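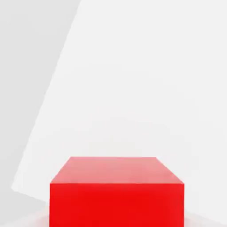 Red block, seen from slightly above

Wistville Forums > Growth & Development > Penrose Flats apartments, 116 units at the old feed lot

gravelroad
Posted 12th June
So the Penrose Flats plan went through last night. 116 apartments, six stories, shops on the ground floor, and a "linear park," which from the site plan I take to be the strip of grass next to the bus lane. Developer is Stosora, same people who did the Clonon Street building. Leasing is supposed to start in November of next year. Has anyone read the parking section? I got as far as "shared mobility hub" and had to lie down.

tinroof_tess
I read it. One space per unit, plus 2 for car share. The hub is a bike rack with a roof.

gravelroad
Thanks. I feel mobile already.

porchlight88
I'm going to be the unpopular one and say I'm glad. That lot has been weeds and a chain link fence since I moved here. My rent went up again this spring and the reason I got was "market." Fine, let's have more market.

oldmillpond
Porchlight, have you seen what they're asking on Clonon Street? A studio there costs more than my mortgage. None of us on this thread will be living in Penrose Flats. People from the city will, and they'll complain about the train horn.

porchlight88
Then the people from the city aren't bidding against me for the top half of a duplex. I can live with that. They can have the horn too.

dripedge
Framing contractor, not on this job. Six stories there means a concrete first level with wood above, most likely. Cheap way to build and nothing wrong with it if the windows are flashed right. On Clonon Street they were not flashed right. Ask anybody on the west side of that building who owns a towel.

tinroof_tess
Is that the reason for the scaffolding? The sign says "facade refresh."

dripedge
I've heard it called that.

oldmillpond
And we just handed them another one.

porchlight88
The town doesn't hand out anything, they own the land. The zoning allowed five floors and they got the sixth for setting aside some units at lower rent. You can argue about how many. I'd have pushed for more.

gravelroad
How many did they agree to?

porchlight88
Six.

gravelroad
Out of 116. Well, one per floor. Tidy.

oldmillpond
I sat through the whole hearing, by the way. Roughly 100 people showed up and most of them wanted to talk about shade. The traffic study got maybe ten seconds. It says the left turn onto Mill Road will be "acceptable." I would like to meet the person who accepted it.

tinroof_tess
I make that left every morning and I have not accepted it.

curbcut
Can I ask something practical? I use a wheelchair and the sidewalk on the feed lot side stops dead at the culvert. Does the plan finish it or does it just go to their property line?

tinroof_tess
Just looked. It goes to the property line. There's a note that says the rest is "by others."

curbcut
I've been waiting on others for a while now.

porchlight88
OK, that one I'll write to the town about. It's a short stretch and it should have been a condition. Oldmillpond, want to sign it?

oldmillpond
Yes. I still think the building is too tall.

porchlight88
Noted. I'll put up a draft tonight.

dripedge
Put the flashing in there too.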